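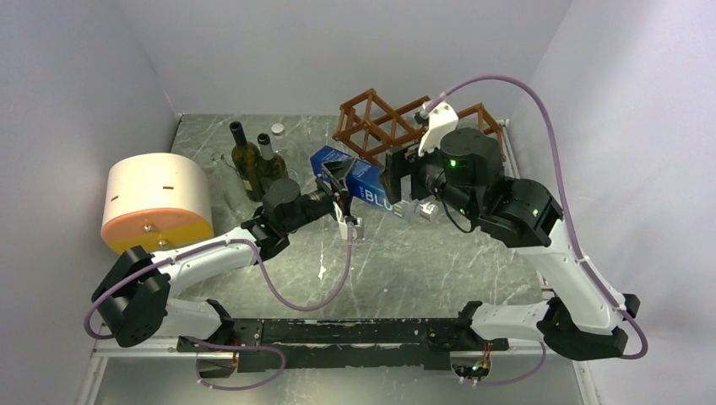 Yamila Acuña wrote in to ask why her bimanual policy scored well on held-out episodes and then let go of the object on the real arms, and whether more demonstrations would fix it. She had trained on 2248 of them. More demonstrations were not the first thing to try. Her validation loss was computed on frames where both grippers were already closed, and those frames make up most of any handover episode. The loss was low for the part of the task that is easy.

This page describes how we segment two-arm handover demonstrations by contact phase, reweight the training loss by phase, and evaluate the result. It assumes you already have time-stamped joint positions, gripper commands and camera streams for both arms. The tools are Orkum (our episode store) and Jaunzems (the labeling script that reads from it). Any equivalent will do.

Updated April 1, 2018. The earlier version gave the wrong sign for the lag correction in step 2.

What you need

Two arms on a common base, with a known transform between them.
Gripper opening and gripper motor current, logged at the control rate.
At least one camera stream. The phase labels do not use it, but you will want it for checking.
Rigid or nearly rigid objects. Cartons are good starting objects. They have flat faces, they are light, and they show a bad grasp early by rotating.

Step 1. Define the phases

We use five phases for a handover from the giving arm to the receiving arm:

approach: the giving arm moves to the object, gripper open
carry: the giving arm alone holds the object
shared: both grippers are closed on the object
release: the giving gripper opens while the receiving gripper stays closed
clear: the receiving arm alone holds the object

Do not merge shared and release. They look alike in joint space because neither arm moves far, and a policy trained on the merged label learns an average of "stay closed" and "open." At test time that average appears as a gripper that opens partway and stalls.

Cartons are often held at both ends, with the long axis between the arms. In that configuration the shared phase is a closed kinematic chain. Any disagreement between the two arm poses goes into the object as force. This is the phase where calibration error matters most, and it is also the phase where position logs tell you least.

Step 2. Align the two arms in time

The arms are usually logged by separate processes. Check the offset before labeling anything. Command both arms through the same sinusoid on one joint, record, and cross-correlate the measured positions. If the peak is at a positive lag for the right arm, the right arm log is late, and you subtract the lag from its time stamps. (The previous version of this page said to add it.)

Run the check once per session. Do not reuse an old value after restarting the loggers.

Step 3. Find the contact events

Gripper opening alone does not separate "closed on the object" from "closed on nothing." Use opening and current together:

closed_on_object = (current > i_min) and (opening > w_min) and (abs(d_opening) < v_max)

Set w_min just above the opening you read when the gripper closes on air. Set i_min from the holding current on your lightest object. If the object is a carton, take the reading at the end of the carton, where the panels are stiff, and again near the middle, where they give. Use the lower of the two.

Then debounce. We require the condition to hold for 200 ms before accepting a transition. Shorter windows produce false releases when the receiving gripper touches the object and the giving gripper current dips. Longer windows swallow the release phase altogether on fast demonstrators.

Step 4. Write the labels

jaunzems label --store orkum --task handover --debounce 200 --out phases

The script writes one label per time step and a summary per episode. Episodes with phases out of order are marked for review. Common causes:

The demonstrator regrasped with the giving arm. Keep the episode, and relabel the gap as carry.
The object was set down before the second grasp. This is a place-and-pick. Move it to a different task.
The current channel dropped out. Discard.

Review every marked episode against video. Marisol Van Dusen went through ours, and 312 were removed from the training set, nearly all of them in the second category. Leaving them in had taught the policy to lower the object toward the table before the receiving arm arrived.

Step 5. Reweight the loss

Let n_k be the number of time steps in phase k over the training set. The per-step weight is

w_k = (1 / n_k) ^ a, normalized so that the mean weight over all steps is 1

With a = 0 you get the unweighted loss. With a = 1 every phase contributes equally regardless of duration. We use a = 0.5. At a = 1 the release phase dominates, and the approach trajectories get visibly rough, with small corrections near the object that are absent from the demonstrations.

Apply the weight to the arm targets and the gripper targets alike. Weighting the gripper term alone improved release timing in our runs but left the receiving arm pulling along the object axis before the giving gripper had opened.

Step 6. Add a force proxy for the shared phase

If you have wrist force sensing, use it and skip this step. Otherwise, compute the distance between the two fingertip frames from forward kinematics and compare it with its value at the start of the shared phase. Call the difference the stretch. Positive stretch means the arms are pulling apart, and negative stretch means they are squeezing.

Feed the stretch in as one extra observation. Clip it to a few millimeters either way. Outside the shared phase, set it to zero, and add a one-bit flag so that the network can tell "no stretch" from "not applicable." At test time the flag comes from the same contact detector as in step 3, running online.

Step 7. Evaluate by phase

Report a failure against the phase in which it began. A carton that drops during clear because the receiving grasp was shallow is a shared-phase failure. Solange Bailly keeps a rule for this that we have adopted: rewind to the last time step at which a person could have continued the task by taking over both arms, and charge the failure to the phase containing it.

Vary the object pose at the start of each trial, and leave other objects on the table. A cleared table overstates the result, especially for policies that use an overhead or side view. Objects behind the handover point are the useful ones, because the arms occlude them partly and by different amounts as the motion goes on.

Results so far

Phase reweighting alone removed most of the stalled releases. The stretch input had no measurable effect on stalls but reduced crushed carton ends. The two changes together behaved as the sum of the two. Held-out loss went up slightly in every reweighted run, as expected from the change in objective, and should not be compared with the unweighted figure.

Known problems

Soft objects break the detector in step 3. The opening keeps drifting after the grasp, so d_opening never settles. Xiomara Greenberg has a version that fits an exponential to the drift. It is not merged.

Wrist cables can load the wrist enough to shift the measured pose slightly at the ends of the workspace. Check the fingertip distance with nothing in the grippers, at several heights, before trusting the stretch value.

The debounce delays the online flag by its full length. For slow handovers this is harmless. For fast ones, lower it at test time only and accept some flicker.

Labels made before September used a single current threshold for both arms. Relabel them if you still have the raw logs. If only the processed files remain, use them for the approach and carry phases and mask the rest.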